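Progress report, second period: hand-held grippers and folding work

Project: Tamihana household handling
For: the grants desk at Wastia
Period covered: up to the end of March

Hello again, and thanks for the comments on the first report. You asked for less about the folding and more about where the equipment money is going, so I've turned the order round this time and the spending comes first.

Equipment, where we stand

We planned to buy the hand-held grippers in two goes, and we've stuck to that. The first batch is paid for and in use. The second batch isn't ordered yet, and I'd like to talk you into letting me hold it back until the next period, even though the budget line says it should have gone out by now.

My reasoning goes like this. The fingers wear out a lot faster than the bodies do. When I wrote the application I treated a gripper as one item with one lifetime, and that was a mistake on my part. The bodies look good for the whole project as far as I can tell. The fingers get tired at the slots, go a bit floppy, and then thin cloth starts slipping out. So what we need is fewer complete units and a decent box of spare fingers, and I'd much rather buy those once we know how many sets a home gets through.

Rolulby have quoted 61 a set for fingers, delivery included, and they'll hold that price until the summer. Fikport were a bit cheaper on paper but wanted a minimum order far bigger than anything we could use, and they charge extra for the screws (I did ask twice, and yes, really). I've gone with Rolulby for the trial order and left Fikport on the list for the arms.

The arms, then. You'll remember we put in for two, with stands. I still want two, but the stands we'd chosen are made for a workbench, and nearly all our folding happens down on a mat on the floor. A bench stand would put the arm well above where the cloth is. Rolulby do a low base, and swapping both stands for low bases adds 1,561 to the total. I know that's not small change! I think we can cover it by dropping the third and last lot of complete grippers, which I no longer believe we need, and I've put the sums in the spreadsheet on the shared drive under the tab called Swap.

One smaller thing: memory cards and batteries. I'd lumped them in with "sundries" and they've eaten most of it. Could they have their own line from now on? It would save me explaining the same overspend every time.

The work itself

Recording in homes is going well and people have been generous with their time. We do the folding wherever the family would normally do it, with their own things, so no two sessions look much alike. Towels and plain cloths are in good shape now. Big heavy fabrics are slower, and anything slithery is still a pain — I've stopped promising dates for those. We've also started bringing in small patterned pieces, which are more awkward than I'd expected when the pattern carries straight on over a fold.

Each gripper has a numbered label, so a worn set of fingers can be matched to the sessions it was used in. I started a wear log in the first week and I'm glad I did, as it's the only reason I can say anything sensible about spares. Unit 008 is one of those in the log.
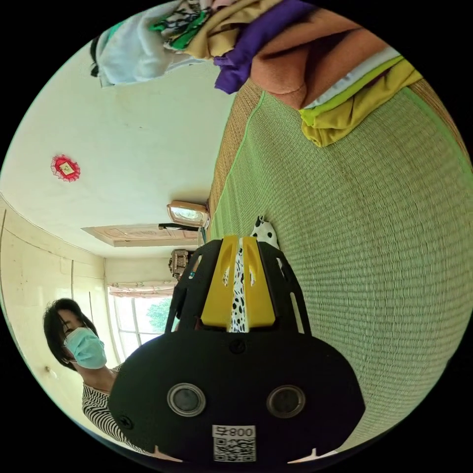
Tamihana's workshop side read a draft of this and asked for a note to be added: they agree about the low bases, but they want one base bought and tried on a real floor before the second is ordered, and they'd like the spare fingers to come out of this year's money, not next year's. I'm happy with both of those. Buying one base first costs us a second delivery charge and a few weeks, and I can live with that.

What I'd like from you

A yes or no on holding back the second gripper batch. A yes or no on the stand swap, done one base at a time as above. And a separate line for cards and batteries, if your system allows it halfway through a grant.

If the swap is a no, I'd like to keep the arm money unspent for now. I can't see us getting good use out of bench stands, and Rolulby won't take them back once they've been bolted up.

Next period

More homes, more of the heavy fabrics, and a proper count of finger sets used per session so the spares order rests on something better than my hunch. I also owe you the insurance paperwork for the arms, which is waiting on the final choice of base. It'll come over as soon as I have your answer on the swap.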